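2020-12-25, hand-held gripper, office shelf task

Quiet day, so I used it to get through the backlog on the shelf set. Arlo Bellamy had left notes from his runs and I worked from those.

## Where we are

The Clellov arm still has to learn the book pick from hand-held demos only. We tried teleop in August with the Zarnari leader arms and the motion was too jerky near the shelf. Every time the wrist came within a hand's width of a divider the operator would slow right down, and the policy learned to slow down as well, then stop. The hand-held unit gets rid of most of that. You just reach in and take the thing, and your own arm sorts out the elbow.

Total in the folder before today was 1454 demos. After I threw out the ones with lost tracking it was 1058. That is a worse ratio than I wanted. Most of the losses fall in two places:

- Start of the take, when the operator is already moving before tracking has settled.
- Inside the deep compartments, where the view is mostly one dark flat surface and there's nothing to lock on to.

The first is a habit and we can fix it. The second needs a change to the way we approach.

## Changes to the routine

Arlo's notes say to stand still for a slow count of three at the start, gripper up, with plenty of the room in view. I've been doing that and it helps. Ceiling lights and beams seem to be good features, the plain wall is poor. So the start pose is now well back from the shelf and tilted slightly up, and only then do we come down to the object.

Order for each take, as I ran it today:

1. Fingers fully open, then fully closed, then open again. The width log needs both ends or the calibration script complains.
2. Hold still at the start pose with the shelf on the left, fingers open. Wait for the tone.
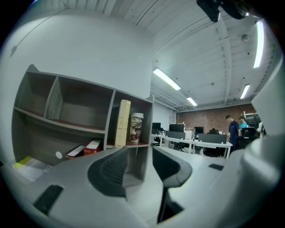
3. Move in at normal speed. Don't creep. If you'd pick up a book at home in two seconds, take two seconds.
4. Close on the object and pause briefly before lifting. The pause gives us a clean label for contact.
5. Lift, bring it clear of the compartment, set it down on the target spot, open.
6. Back out to the start pose before pressing stop. Takes that end with the hand still in the shelf go in the reject folder.

## Problems

Finger closing still lags the trigger a bit. I measured it with the Nguyen-Tran logger and the lag is steady, so it can be subtracted, but the offset in the config was the one from the old spring. Corrected now. Anything processed before today should be run again — the raw files are fine.

Books lying flat are harder than upright ones. With an upright book you come straight in on the spine. With a flat one I kept rolling my wrist to get a finger under the cover, and I did it differently each time. For a person that's no trouble, but the policy will average the two wrist angles and get neither. Suggest we agree on one: palm down, roll to the right, pinch the near edge. I'll redo my flat-book takes that way.

Battery on the Vuleck pack got through the morning and dropped out after lunch without a warning. Lost one take. Swap at midday from now on.

## Next

- Rerun processing on everything with the new offset (Arlo has the script on his machine, ask him where the current copy lives).
- Get over 700 clean flat-book takes, same wrist roll throughout.
- Then train on the full set and try it on the arm at half speed. Target for the whole shelf task stays at 2000 demos.
- Decide whether we want people walking about in the background for part of the set. I think yes, the arm will have to cope with it.
- Print the six steps and tape them to the charging station.

Trigger hand was sore by four. Stopped there and copied everything to the server. Checksums match.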